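Small Spaces & Storage > Kids' stuff and odds and ends
Thread: Box lids as sorting trays – yes or no?

niroddale_nell
So I have finally started on the spare room and my method, if you can call it that, is shoe box lids on the bed. One lid at a time, a handful of odds and ends goes in, and everything in it has to get a home before I tip in the next handful. I got the idea from Ülle Juška, who ran the decluttering evenings at our library in August, and I'm a total convert! The sides are low enough that you can see what you've got, but the little stuff doesn't roll off under the pillows.

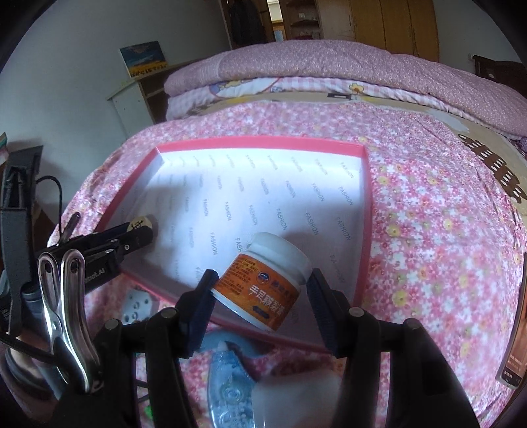
My sticking point is the game pieces. I have a cookie tin of dominoes, checkers, single dice, you name it, and I can't bring myself to toss any of it in case the rest of the set is in the closet. Do you all keep a "lost pieces" jar? And how long do you give it?

drawer_dad
We keep one. Two months, then it goes. I know that sounds harsh but I had a jar for 15 years and in all that time I put maybe one domino back where it belonged.

Don't love the bed thing though. You're guaranteeing you have to finish by bedtime or move it all to the floor, and then you've got a floor full of lids. Card table. Every time.

niroddale_nell
See, having to finish by bedtime is the part I like. If I had a card table out it would still be out at Christmas (ask me about the jigsaw).

molefe_fan
Team bed here. I do the Molefe trays, the gray stacking ones, and they're fine but a lid is free and you already own it. I like the ones with paper in the bottom, small dark pieces show up so much better. My eyes are not what they were.

Game pieces: if it's wood and it's a nice one I keep it, whether there's a set or not. Plastic goes.

Urmas Raudsepp
Please don't throw out single chess or checkers pieces, of any kind. People who play are always short one. I have mailed single pieces to strangers and been mailed them back. There is a swap list on the Drikametti board, 660 members last I looked, and somebody will want yours. For the round flat pieces, measure across and give the thickness too. A photo with a ruler beats a long explanation.

drawer_dad
Urmas, with respect, that's how a person ends up with a jar for 15 years.

Urmas Raudsepp
I have four jars and I am very happy.

niroddale_nell
Ha! OK, I'm going to try the swap list for the round ones and give the dominoes until spring.

Next question, since you're all here – toys. Not the big ones, the little figures that end up in coat pockets and at the bottom of every bag. My nephew is past most of them and my sister says get rid of whatever I want, but some of them have faces and then I'm done for. I gave up after one lid last night. This was the holdout:
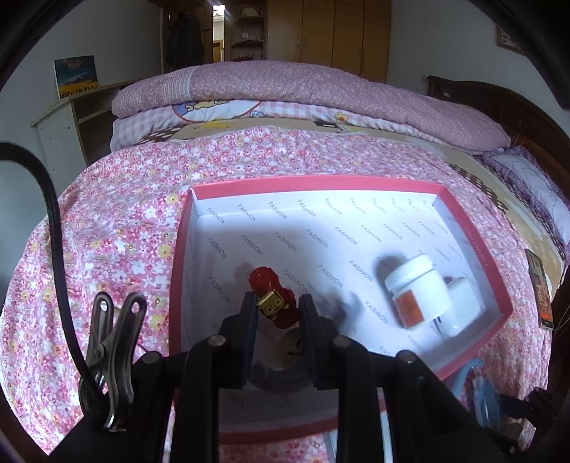

Little red guy with the gold face. Keep or donate?

molefe_fan
KEEP. Look at that face!

tidyish_in_tulsa
Donate. Sorry. I'm the mean one. If he's been in a coat pocket for two years then your nephew isn't pining for him, and some other kid might be thrilled. I went through over 2000 little bits and pieces when we sold my mom's house (I kept a tally, it was the only thing that kept me going) and the ones I regret giving up would fit in a mug.

By the way I have a bedspread with little flowers like that and I've lost more beads on it than I care to say. I throw a plain sheet over it now before I start.

niroddale_nell
Oh, the plain sheet is smart. Stealing that.

drawer_dad
Or a card table.

molefe_fan
lol let it go

Has anyone used the Nirkico pouches for the tiny figures? The zip ones. My daughter swears by them but I find the zips stick, and if I can't see into a thing I forget I own it. I went back to jam jars.

tidyish_in_tulsa
Had them, hated them, same reason. Old vitamin jars with the screw caps are better if you can live with the labels. Write on the cap with a marker so you can read it from on top in a drawer.

Urmas Raudsepp
Soak the labels in warm water with dish soap overnight, then oil for the glue. Or leave the label and remember which jar is which. I do this, with some errors.

niroddale_nell
Going back in tonight after dinner, closet shelf next. Red guy is on the windowsill for now. Tulsa, I heard you, I'm thinking about it.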